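**Irkbridge: two-arm bench cell back in service after left gripper rebuild**

The two-arm bench cell at Irkbridge returned to normal running in April after a rebuild of the left gripper and a full recheck of both arm bases. The cell was down for five working shifts. Parts accounted for two of those, and the remaining three went to alignment and test cycles.

The fault first showed up as a slow drift in closing position on the left side. Operators saw the fingers meet slightly high of the taught point, then slightly higher again the next morning. Re-zeroing the gripper cleared the offset for a few hours at a time. Venkatesh Nadar, who looks after the cell for Ilmont, pulled the motion log and found the first out-of-tolerance close at cycle 1,134 after the previous service.

"The drive current was flat, so the motor wasn't working any harder," Nadar said. "That pointed to play in the linkage. We took the fingers off and could feel it by hand."

The gripper was stripped on the bench at Wukanden. Two pivot pins had worn on one side and the bushing on the longer finger had gone oval. Both pins and the bushing were replaced, the linkage was cleaned and regreased, and the fingers were refitted with new screws and a medium-strength threadlocker. Nadar also replaced the cable clip behind the wrist, where the old one had started to mark the jacket.

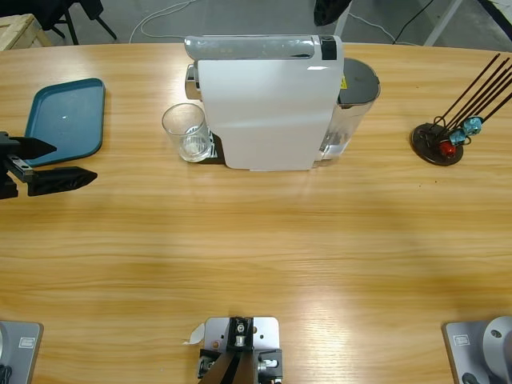
Alignment was done in place, with the normal working layout on the table. Rozália Lukáč, who wrote the procedure, prefers this to a bare surface, as the arms then move through the same poses they use in service. The left arm is brought in low from its own side until the wedge-shaped tip of the longer finger is just above the wood, past the bottom corner of the teal tray. Height is checked there with a feeler gauge and the arm is then sent home and called back. The pass is repeated with the arm approaching from a raised pose, and the two readings have to agree within the limit on the service sheet. The glass on the coffee machine's drip tray is the next target and is approached at half speed, with one person on the stop button.

The base plates were checked before any of this. Each arm is bolted down at the near edge of the table, and the service sheet calls for every fastener to be tested with a torque wrench in a cross pattern. The right side passed. On the left, one bolt turned a little before the wrench clicked. Lukáč does not think it contributed to the drift, but it was backed out, cleaned and reset, and a paint mark was put across the head so any later movement can be seen at a glance.

The centre bracket was checked in the same round. It had not moved, and its bolts were left alone.

Calibration of the left arm was redone from scratch. The old offsets were saved under a separate name and can be reloaded for comparison, although Lukáč has asked that they not be used for running. The right arm kept its existing values after a short verification pass. A combined move, in which both arms come to a common point over the middle of the table, was run last and closed within tolerance on the first attempt.

Changes to the maintenance schedule follow from the repair. The gripper linkage will now be checked for play at the start of each week, with the power off and the fingers half open. Pivot pins move from "replace on failure" to a fixed interval based on cycle count. Jytte Egilsson, who manages spares, said the interval has been set on the cautious side and will be looked at again once a second set of pins has come out of the machine and been measured.

"Pins are cheap and we can keep a box of them," Egilsson said. "The bushing is the slow item. That one comes from Kragh and the lead time is about 3 weeks, so we've put a spare on the shelf for each arm."

Operators have been asked to stop re-zeroing the gripper as a first response. A closing error on either side should be written in the cell log with the cycle number and the taught point in use, and the cell left in the paused state until someone has felt the fingers for play. Mikkel Vídalín, the shift lead, has added a column to the log for the purpose. Resets had previously been noted only when a job was lost, and several earlier ones could not be placed in order.

The right gripper has the same pins and a similar number of cycles on it. It will be opened for inspection at the next planned stop.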